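# Can a Machine Do Your Chores Yet?

Part 1: Picking things up and putting them in a tray 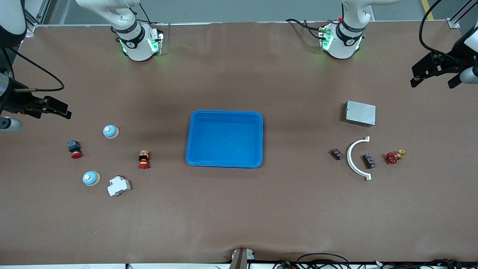

Zuzana Dvořáček read a draft of this page and asked why a robot should start with small parts when the dishes are still in the sink. The answer is that both jobs use the same basic steps. A machine has to find a thing, grip it, lift it, carry it and let go of it in the right place. Shop parts do not get slippery with soap, so they are a simpler test.

## Two arms, two fingers each

A robot arm is a chain of stiff pieces called links. The places where it bends are called joints. At the end of each of these arms is a black gripper with two fingers. Your hand has five fingers and skin that feels pressure all over. Many grippers feel very little. Some can only tell how far apart their fingers are.

## Why shape matters

Look at the parts on each side of the blue tray. A box has flat sides, and two fingers can close on flat sides without much trouble. A round dome is harder. If the fingers squeeze too high on it, they slide up and off. The red handwheel has spokes, so a finger can go between them – this may help or it may get the finger stuck.

The white arch lies flat. A thin, flat part leaves little room for the fingers to get hold of it. You can try this at home with a coin on a table. Use only your thumb and one finger, and do not slide the coin to the edge.

## Sorting at Flollcombe

The Flollcombe workshop tests arms on tray filling. One test has 12 parts and a limit of 30 minutes. A person does it in nearly 2 minutes. The arms are slower, and a part that rolls away costs them extra time.

The Flollcombe log lists 1050 tries at lifting a single part. Each line gives the part, the side it was resting on and the result. An emergency stop button standing up and the same button lying on its side get separate lines, as the arm has to reach for them in different ways.

## So, yet or not yet?

**On the shop floor:** yes, for some jobs. If the same part arrives in the same spot each time, a machine can pick it up all day. Mixed parts in no fixed order are harder.

**At home:** a few jobs. Robot vacuums clean floors, and dishwashers wash plates. Loading the dishwasher is still mostly done by people. Socks are difficult too – a sock has a new shape every time it is dropped.

Part 2 covers folding towels.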